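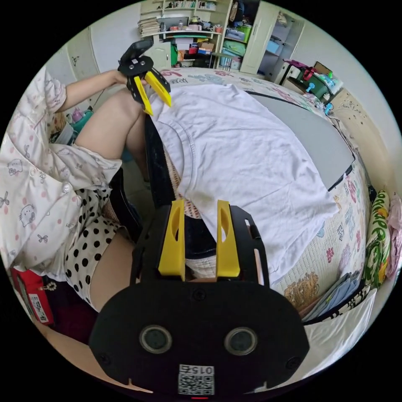

Filed under: Synths > Workbench > Buying Used

Used Analog Polysynth Inspection Checklist, With My Comments

I wrote the first version of this on the back of a receipt before driving out to Camargate to look at a Sabbagh Eight, and it has grown every time I've gone to see another old keyboard. Print it, scribble on it, throw out what doesn't apply. Most sellers are lovely about it if you ask first and don't go at their synth like a customs officer.

BEFORE YOU PLUG IT IN

[ ] Voltage selector matches the wall. Lots of Aletti boards came over from Europe set for the wrong mains, and the little switch hides behind the cord.
[ ] Fuse is the value printed on the back panel. I once found a wad of foil in there. I went home.
[ ] Power cord has its ground pin and no cracks near the plug.
[ ] Tilt it gently and listen. A rattle might be a stray screw or might be a broken standoff, and either way you want it out before power goes on.
[ ] Battery. Ask when it was last changed, and if the seller will let you open the lid, look for white or green crust on the board around it. A clean battery swap is cheap. Eaten traces are a long winter.

FIRST TEN MINUTES ON

[ ] No burning smell, no loud hum from the transformer. A faint warm dust smell is normal on something that has been in a closet.
[ ] Display lights fully. Missing segments go in the notes.
[ ] Leave it alone to warm up. Have the coffee if they offer it! Tuning a cold Sabbagh tells you nothing at all, and I have watched perfectly good ones fail autotune at minute two and sail through later.

VOICES

[ ] Run autotune and write down which voices fail.
[ ] One plain saw patch, filter open, same key over and over until you've heard every voice go by. Listen for one that is dull, quiet or late.
[ ] Same again with resonance up high. Bad filter chips love to hide until you do this.
[ ] Hold a chord and let it ring. Any voice that drifts off by itself gets a mark.

KEYS AND PANEL

[ ] Every key, soft and hard. Dead contacts usually just want cleaning, but cracked keys for the Stustodden are very hard to find now.
[ ] Every slider and knob, full travel, while a note is held. Crackle is fine. Jumps are less fine.
[ ] Pitch wheel comes back to center and stays there.
[ ] Aftertouch, if fitted. Lean on it harder than feels polite.

MEMORY AND BACK PANEL

[ ] Save a patch, power off, wait a minute, power on, see if it's still there.
[ ] All outputs, and headphones too.
[ ] MIDI in and out. Bring your own cable.

WHAT I KNOCK OFF THE PRICE

Scratchy sliders, 100. A dead voice, 500, and that's me being kind. Leaky battery with no damage yet, another 100. The last Stustodden I bought had all three and I paid 799 for it after a very pleasant Sunday afternoon in the seller's kitchen. It still has one voice that sulks in cold weather, and I've marked it on the panel with a dot of tape so I know which one to blame.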